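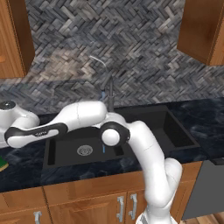

At the kitchen sink.

Ridero K2 Under-Sink Water Filter: Long-Term Review
Reviewed by Hernán Paucar, March 2020

The Ridero K2 is a two-stage under-sink filter with a sediment cartridge upstream and a carbon block downstream. It connects to the cold supply and feeds the existing faucet, so no second spout and no extra hole in the counter are needed. I bought mine at full retail from Kornell and installed it in June. It replaced a Trultorton single-canister unit that had begun to weep at the head and could no longer be fitted with a new O-ring, the part having been dropped from the catalog.

My supply is municipal, moderately hard, with a noticeable chlorine taste in warm months and fine rust after main work on the street. Those two problems are what I wanted removed. The K2 does not soften water and Ridero does not say it does. Scale in the kettle is the same as before.

What is in the box
Manifold head with bracket, two canisters, both cartridges, two braided hoses, a canister wrench, four wood screws, and a roll of thread tape. The inlet tee is sold separately, a poor decision on a unit at this price. The printed manual is by Jabłońska, who makes the head, and covers three models at once. Read the footnotes. The torque figure in the main table applies to the larger K4, and the correct value for the K2 is in small type at the bottom of the facing page.

Installation
Plan on an hour if your shutoff valve closes fully. Mine did not, and I replaced it first. The bracket wants a flat vertical surface and clearance below the canisters to swing the wrench. Measure this before drilling. The clearance in the manual is enough to drop a canister straight down but not enough to turn the wrench through a useful arc, and I ended up mounting the head higher than the template shows.

The hose connections are standard compression with a captive washer. Both sealed on the first try at hand-tight plus a quarter turn. The canister threads are coarse and easy to start by feel, an improvement on the old Trultorton, which would cross-thread if you looked away. Flush the carbon block for ten minutes before drinking. The first few quarts run gray.

Flow
I timed a gallon jug at the kitchen faucet with the aerator removed. Unfiltered, it filled in 38 seconds. With new cartridges it took 51. That is a visible drop and you will notice it when filling a stockpot. By the fourth month the figure had not changed enough to matter. After the street work it got worse quickly, and a new sediment cartridge brought it back. 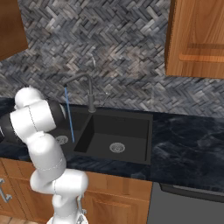 Taste and sediment
Chlorine taste was gone from the first day and stayed gone through the full cartridge interval. I checked with pool test strips, which are crude, and got no color on the free chlorine pad at any point. The sediment stage came out brown on the outside and clean at the core, so it was doing its work with margin left.

One complaint: water that has stood in the canisters overnight has a slight flat taste. Run the tap for a few seconds in the morning and it clears.

Cartridge life and cost
Ridero rates the carbon block by volume. I put a cheap inline meter on the outlet and had drawn 1649 gallons when I swapped it, still with no chlorine getting through. Sediment cartridges are a common size and any hardware store brand fits. The carbon block uses a proprietary end cap, so you are tied to Ridero for that part – and Kornell was out of stock twice when I went to order.

Changing either one is simple. Close the inlet, press the relief button, put a bowl underneath, and unscrew. The relief button is stiff and sits behind the head, where it is hard to reach with the unit mounted.

Verdict
Recommended for chlorine and rust on a city supply, if you can accept the loss in flow. Buy the tee at the same time, and order a spare carbon block while they have them.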